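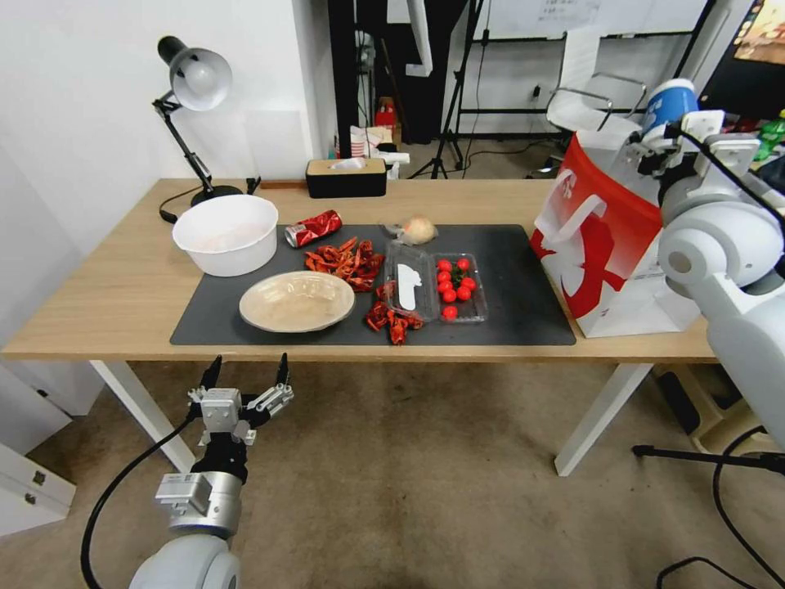 Ladi Effiong had taught nine-year-olds to swim and one grown man to parallel park, but she had never taught anybody the way she was teaching now, by moving her own hands and letting somebody else's move with them.

"Again?" Cunell called from the next room.

"Again!" she said. She'd lost track of the lunch hour. The big target for October was 1,000 good runs of Clear the Table, and she was on her 25th of the day and having the time of her life.

The trick (she told everyone this, her mother included) was to slow down. When she hurried, Ezeani learned hurry. Ezeani was what they called the pair of arms, after the street where Wenovura had its first office, and it copied everything: her little pause before a grip, even the way she drifted left when she was thinking about dinner.
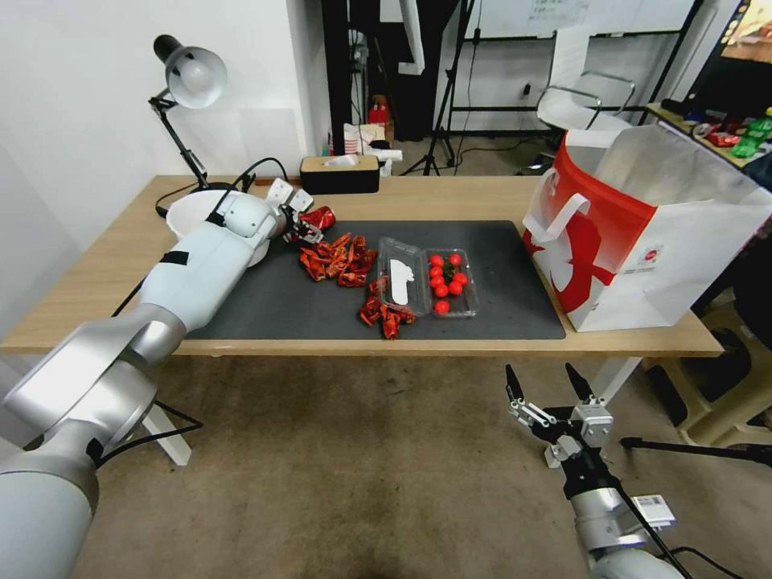

Teaching had always made her talk out loud, and she did it now, alone at the controls. "Easy, easy, close the fingers, up we go." Red stuff was her favorite to pick up, all crumpled and springy, never the same shape twice. She held one piece pinched over the back of the mat and felt ridiculously proud. The tomatoes could sit in their clear box for now. You had to work up to tomatoes!

"You know it can't hear you," Cunell said, leaning in.

"It's not for Ezeani. It's for my hands."

He thought about that and pulled up a stool.

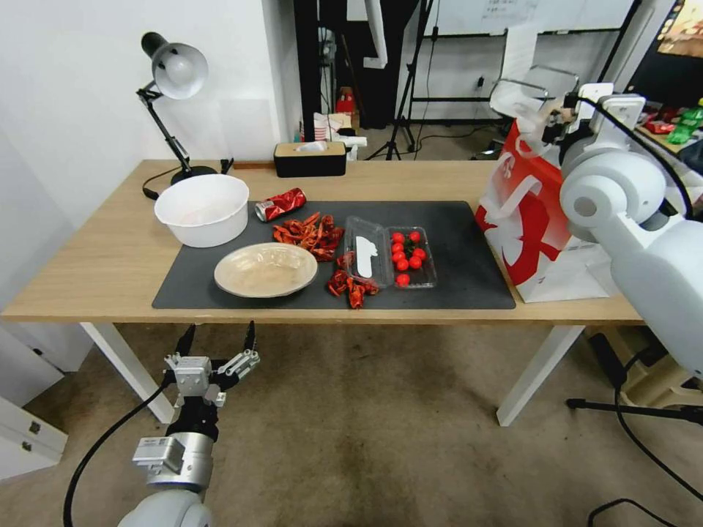

"So show me," he said, and she gave him the controls, which she had never done with anyone. His first try was all elbows. On his second he went quiet, and then, very softly, she heard him start to mutter.

"Easy," said Cunell. "Easy, close the fingers."

Ladi grinned and pressed record.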